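Notebook, 9th October -- Durell canal, lock gate records

Started again on the toll books. The Espinoza company dug the upper section first and had 76 men on it by March, but the lower section waited for money.
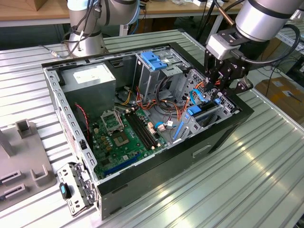 The second book gives 3,054 barge passages in its best year. I don't trust this figure yet, as the clerk may have counted both directions. 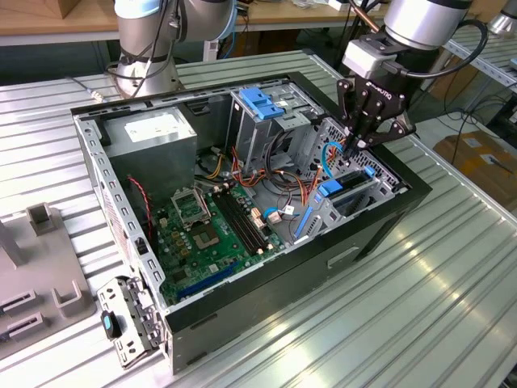

Entry by Necati Aydoğan

Compared the Zelar lock plan with the survey sheet. The plan shows 4 gates, the survey only three. Maybe one was removed when the railway came -- to check in the Brirkex parish papers.

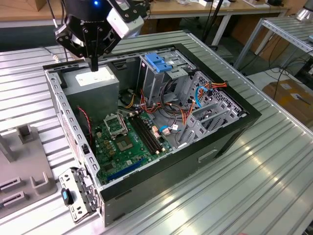 Open tower, power supply at upper left.

The towpath wall is given as over 60 metres long. On the old map it looks shorter, but the scale bar is damaged and I could not measure it well.

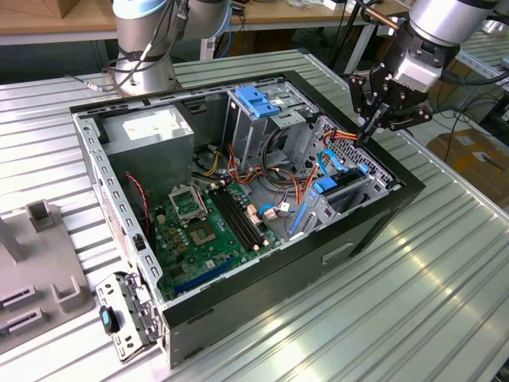

To do next

Ask for the third toll book. Copy the names of the lock keepers, with the spelling as written.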